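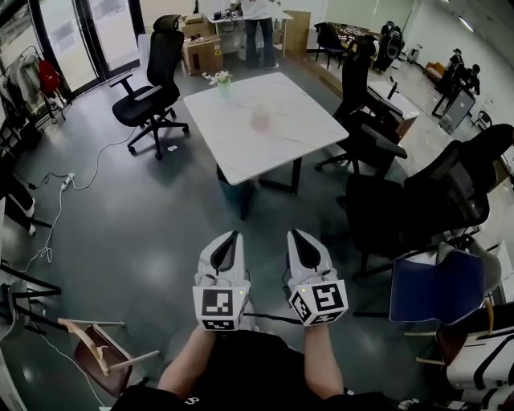 Figure 7 – Table à plateau blanc d'aspect marbré et piètement noir, avec fauteuil de bureau à roulettes.

7. Raccordement d'un local d'activité au réseau de la coopérative

La présente section s'adresse aux adhérents de la coopérative électrique de Stodley qui demandent la mise en service d'un compteur communicant Lostov dans un local professionnel ou associatif. Elle remplace la section correspondante de l'édition de mars. Les exploitations agricoles relèvent de la section 9.

7.1 Avant l'intervention

1. Vérifier que le numéro d'adhérent figurant sur la convention de raccordement correspond à celui du dernier avis de la coopérative. Toute divergence doit être signalée au service des raccordements avant la prise de rendez-vous.
2. S'assurer que le coffret de branchement est accessible depuis la voie publique ou depuis une partie commune non verrouillée.
3. Couper l'alimentation des équipements sensibles (serveurs, onduleurs, centrales d'alarme) selon la procédure de leur fabricant.
4. Tenir à disposition l'attestation de conformité de l'installation intérieure.

Note : pour les locaux desservis par la ligne de Cirnholm, la coupure est programmée par le poste source. L'heure communiquée à l'adhérent ne peut être modifiée le jour même.

7.2 Mise en service du compteur

1. Placer le disjoncteur général en position ouverte.
2. Relever l'index de l'ancien compteur et le reporter sur la fiche R-267, dans la case réservée à cet effet.
3. Attendre que le technicien ait posé le compteur Lostov et scellé le capot. L'adhérent n'intervient à aucun moment sur les bornes amont.
4. Refermer le disjoncteur à la demande du technicien.
5. Appuyer sur la touche de défilement jusqu'à l'affichage de la puissance souscrite. La valeur doit être identique à celle de la convention.
6. Signer la fiche conjointement avec le technicien et en conserver le second feuillet.

ATTENTION : le capot scellé ne doit jamais être ouvert par l'adhérent, y compris en cas d'absence d'affichage. Toute rupture de scellé entraîne la suspension du service jusqu'au contrôle de l'installation.

7.3 Liaison avec le concentrateur

Le compteur transmet ses relevés au concentrateur MacKinnon du secteur par courant porteur. La première liaison peut demander jusqu'à 77 minutes.

1. Laisser le compteur sous tension pendant toute la durée de la recherche.
2. Contrôler le code affiché. Le code 100 confirme l'enregistrement du compteur.
3. Si un autre code persiste au terme du délai, le noter et le transmettre au service des raccordements, accompagné du numéro de la fiche R-267.

Note : un filtre installé en aval du disjoncteur peut perturber la liaison. Sa présence est à mentionner lors de la demande.

7.4 Réclamations

Les contestations d'index sont adressées par écrit à Kenneth Niven, responsable des raccordements, au siège de Stodley. Une copie du second feuillet de la fiche est jointe au courrier.

Section révisée le 25 novembre 2022.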